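Fri 11 September, racket bench, Okholm

Jurnari frames, second batch. Nine in, all strung at 220 N on the Hulico machine, crosses done top down. Rested overnight before the stringbed readings. Dewanti's frame lost more tension than the rest, so I have marked it for restringing.

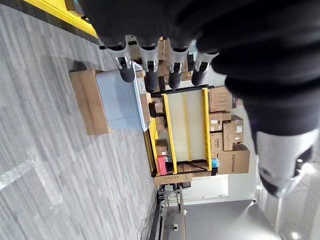
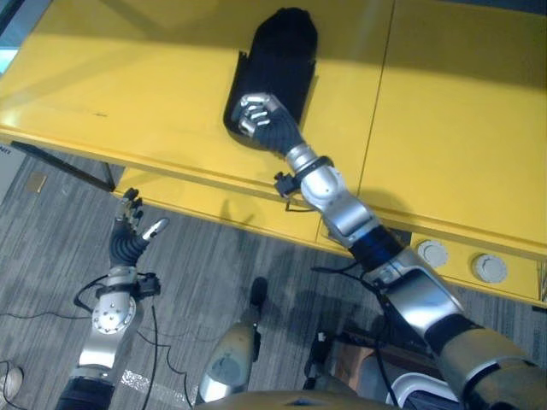
Robot hand over the carpet (first); yellow table (second).

Balance on the Tazi junior frame still reads head-heavy. Moataz wants lead tape at the butt, Ilham would sooner change the grip. Try the grip first. Swingweight 300 on the old scale, not yet repeated on the new one. Ask Aslı for the clamp settings.

Recent entries
Grommet wear, clay players
Ball rebound, cold store
Serve toss notes (Ehab)

Last updated: 17:40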